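Section 6. Working rules for two-gripper table tasks

Kincaid Hand Tool Guide, Ditico. Revised June 27, 2021

Most rules for hand-held grippers were written for hard parts on a bare bench. They say little about soft, light things on a patterned cloth, and a rule that is silent on your task doesn't make the task safe or the record good. Treat this section as the minimum.

6.1 Before you start

1. Check that all pivot bolts are seated. A tool that passed yesterday has passed yesterday's check only.
2. Look at the finger pads. Replace any pad that is split or lifting.
3. Agree which gripper takes which object. "We'll work it out" is not a plan.

6.2 Picking up

4. Close on paper packets slowly, and stop when the pads meet resistance.
5. With two grippers in use, keep each one on its own side until the other has let go. 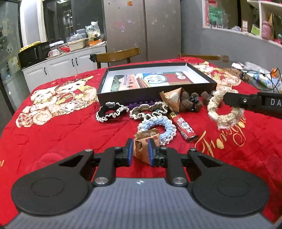
Figure 6-1. Paper packet between the blue pads; crocheted scrunchie in the second gripper.

CAUTION: Do not pass objects from gripper to gripper above other items. The Faduddale checklist allows it. We have yet to see a good argument for that.

6.3 Loose and tangled items

6. Open the fingers before moving in over yarn or crochet work.
7. Lift a short way, pause, and look for trailing loops – then go on or set it down.
8. If a loop catches on a pivot, stop. Free it by hand with the tool held still.

NOTE: A tidy tray at the end proves very little. Log drops and second tries as well, or the success rate is just decoration.

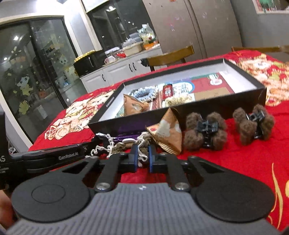

Can we skip the pause in step 7 once the operator has experience?
Keep the pause. Experienced operators can miss a caught loop too, and the step costs 2 seconds.

6.4 Stopping

9. Rest your hands after 60 minutes, even if the batch isn't finished.
10. Put the tool down with the fingers open and enter the stop in the Adham log.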